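Setting Up a Bench to Compare Two Grippers

If you have two small arms and more than one set of fingers to choose from, an afternoon of side-by-side testing will tell you more than the spec sheets. These tips come from our own bench, where we have been deciding between the Oto fingers and the longer Clisden ones.

Cover the table first. Brown paper off a roll is cheap, cuts glare, and can be thrown out when it gets torn or oily. Pull it tight and tape the long sides before the short ones.

Mark a grid. Use painter's tape in a dark color and run it both ways. Squares don't have to be perfect, but they should be close in size, so that "one square left" means the same thing to everybody. Write the start position for each part in a notebook, not on the paper.

Use the same parts for both grippers. A plain block is a good first test. After that, try something that rolls and something with a knob on top. Put each part back at the same angle every time. A cylinder lying crosswise to the fingers is a different job from one lying along them.

Use trays with a raised rim. A flat plate lets a bad drop look like a good one. We use two colors, one for parts that went in cleanly and one for parts that needed a second try.

Check the view from the wrist. Before the first run, park the arm over a tray and look at the wrist camera picture. You want both fingertips in it. If the tray is blurred at the height where you plan to let go, adjust the focus or raise the release point. Shiny plastic throws a bright streak under overhead light, and turning the tray a little usually moves it.

Tie the cables down. Put a tie on each long link and leave enough slack at the wrist for a full turn. Run the arm slowly through its whole reach once before you trim the ends.

Keep the pendants within reach, with the stop button clear of cloths and cords.

Do enough runs. We did 200 with each set of fingers. Oto got 196 parts into the tray. Clisden dropped 17, mostly cylinders, and needed a second try on 29 more. Shorter fingers won for us, though Ghada still prefers Clisden for deep bins.

Change one thing at a time. If you swap the finger pads, leave the speed alone until the next round.
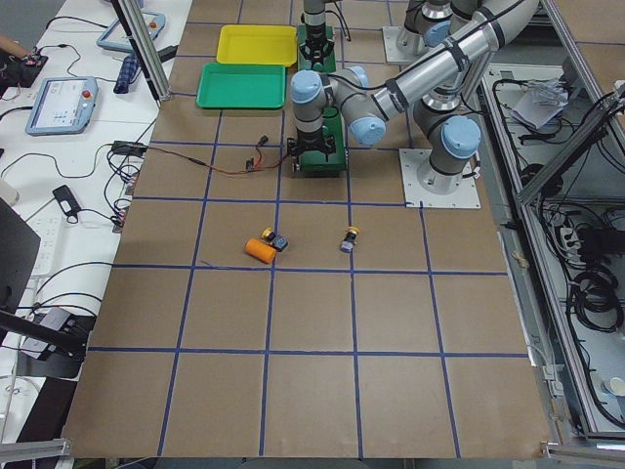 The grid and both arms, then a tray from the wrist camera.
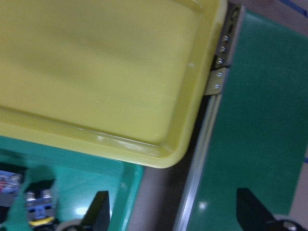 Posted 22nd May by Widad Bitar
Bench tests with Ghada Chidiac and Fares Farah
Filed under: Workshop, Grippers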